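Two arms, one table, still no dishes put away

September 19, 2022

Quick one tonight, I have to be up early. Long evening at the shared shop with the two arm setup and I want to get it down before I forget what I changed.

So. New gripper pads are on. Old ones were slipping on anything thin, which is most of what I own. Cut the new ones out of an old bike tube, glued, clamped overnight. Ugly. Grippy tho. Brigitta says they smell and she's right.

Also rewrote the part that decides how fast the left arm moves once it's holding something. It used to crawl. Now it does not crawl. Might have overdone it, the pink piece was a blur going over the table and the other arm was still parked off to the right, waiting its turn. The orange one and the beige one were up on the rack shelf by then.

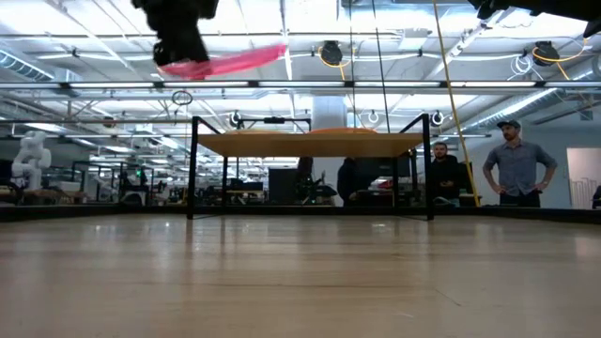 What's still broken

Wrist cable on the right arm. Snags every time it goes past a certain angle, then the whole program stops and sulks. Mathias thinks a longer cable, I think a clip. Trying the clip first becuase I have a clip.

Log file from tonight is 1,572 lines and 262 of them are the same timeout warning. No idea. Volodymyr had this on his Codotis board last December and fixed it with a different USB hub, so I'm borrowing his.

The tabletop is too shiny. Overhead lights bounce right off it and the Surkeo camera hates that. Going to sand it or just throw a matte mat down. Probaly the mat.

Goal for next time is 10 clean pickups in a row with no stops. Then the cable. Then bed at a normal hour.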